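Chapter 5
When the Gripper Thinks It Let Go

I learned most of what's in this chapter by being wrong in front of other people. So let me start with the worst of those days, and then we'll get to the definitions and the math.

It was Sunday, August 26, 2018, and I was in the test kitchen at Ilteck with Ruxandra Coman, who had written most of the control code for the arm we were using. We had a simple job running. The arm would pick up a cloth, wipe a stretch of counter, carry the cloth back to its drop spot, open its fingers, and go home. Then it would do the whole thing again. We wanted long runs so we could see how the finger motors wore over time, and by lunch the cycle counter was up to 1400 and I was feeling pretty pleased with myself. I'd even gone out for sandwiches!

On cycle 1401 the fingers opened and the cloth didn't fall. It had hooked itself over a fingertip and it just hung there. The controller didn't know that. As far as the controller was concerned, the fingers had been told to open, the finger encoder said they were open, and open fingers meant an empty hand. So off it went toward home at full travel speed, dragging a cloth, and the loose end caught a mug on the way by and took it right off the counter. Ruxandra hit the stop. I was standing there with a sandwich in each hand.

A mug is a cheap lesson. Hold on to the question it raises, though, and you'll have the whole chapter: how does a robot know what it's holding?

Cloth is the best teacher I know for this. A block or a can has one shape, and when you open your fingers wide enough it has no choice but to leave. Cloth drapes. It folds over things, it finds edges, it bunches up on one side and trails on the other. A gap between the fingers tells you the size of the gap and that's all.

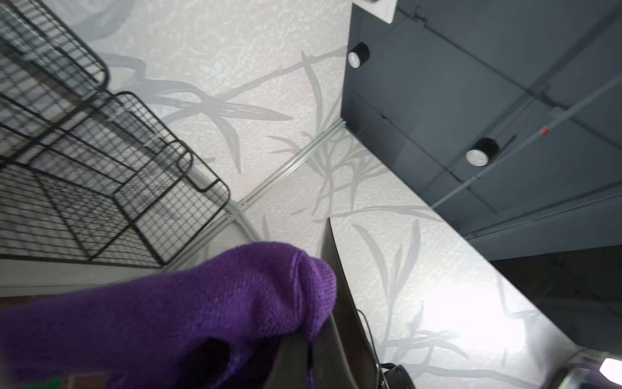 Figure 5.1 Microfiber cloth draped over a gripper finger, seen from the wrist camera. The edge of the cloth folds over the fingertip.

Look at the tip of the finger and where the stitched edge lies across it. A fold like that can stay put with no squeezing at all, so the motor current won't tell you much either. I've had students swear the current reading would save them. Try it in the lab for this chapter and see how you do.

After the mug, we did what everybody does first and added a fix for the exact thing that had bitten us. The arm now gave a little shake after every release. It helped a lot. It also made us lazy, and we went back to trusting the encoder for everything else. In December the same arm, with the shake installed and working fine, held on to a dish towel by a loop of thread and pulled a drawer open with it. Mircea Dumitrescu, who ran safety reviews for the group, came down, looked at the drawer, and asked me what signal would have told the arm to stop. I gave him a long answer. He waited until I was finished and asked me again.

I didn't have one. We had a command and an encoder reading, and both of them described the fingers. Neither one described the cloth.

So we'll spend this chapter on three ideas. Section 5.1 covers the difference between a commanded state, a measured state, and a confirmed state, and I'm going to be picky about those words. Section 5.2 looks at ways to confirm a release, including a camera check, a weight check at the wrist, and a sensor at the drop spot. Section 5.3 is about what the arm should do when two of those disagree, and how slowly it should do it.

Before you go on, take a sheet of paper and write down every step in your own lab project where the program assumes the hand is empty. Keep the list, we'll use it in Section 5.2.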